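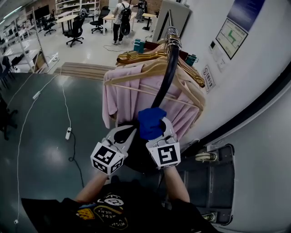
Printed T-shirts like this black one get a category of their own under the new Fardale rules.

FARDALE, June – The Fardale clothes library, which lends garments on the same terms the main library lends books, will stop accepting T-shirts with writing on them at the end of the month. It has enough.

According to a notice taped to the front desk at Štefanec Hall, where the clothes library has two rooms on the ground floor, shirts with slogans, jokes, team names or the dates of past fun runs now make up 40 percent of the stock and 10 percent of the loans. The notice describes this as "an imbalance."

The library opened last fall with the aim of lending people things they need once: a suit for an interview, a dress for a wedding, a heavy coat for a trip somewhere colder. The town has responded generously, mostly with things it no longer wanted to look at. Staff say the donation bin has taken in a steady supply of shirts from a chili cook-off in neighboring Trolton that was rained out, and for which 100 shirts had been printed in advance. The library owns 33 of them. One has been borrowed, by a man painting a garage.

Under the new rules, each shirt already in stock will be assigned to one of three groups: "plain," "printed" and "printed, think first." Borrowers may take as many from the last group as they like and are under no pressure to bring them back. Late fees on printed shirts are being dropped altogether, a measure the notice calls "a courtesy to our patrons" and which one patron, reading it aloud in the doorway, called a surrender.

Formal wear is the opposite problem. There is a waiting list for nearly every dress, and anything in a pale color is spoken for through the end of wedding season. 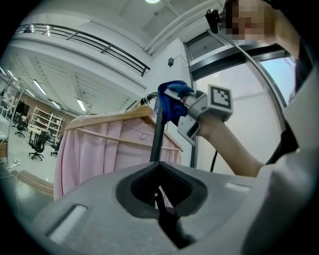 The wait has led to some creative borrowing. Staff recently learned that a gray suit had been to three job interviews and a christening on a single loan, passed among cousins, and came back in better shape than it left, with a button replaced. No fee was charged. The loan period for formal wear will be cut to five days all the same.

Reservations will move to Datero, the booking system the town already uses for tennis courts. That switch was supposed to happen in April. It was held up when the system insisted on asking anyone reserving a jacket whether they would need lights after dark. The question is still there, but it can now be skipped.

Not everybody welcomes the shirt ban. A letter pinned up next to the notice argues that a joke shirt is somebody's formal wear, and asks that the matter be reopened. It is unsigned. Below it, in different handwriting, is an offer of six more shirts, large, hardly worn.

The clothes library is open afternoons until 6 p.m. Donations of plain socks, new and in pairs, are still welcome.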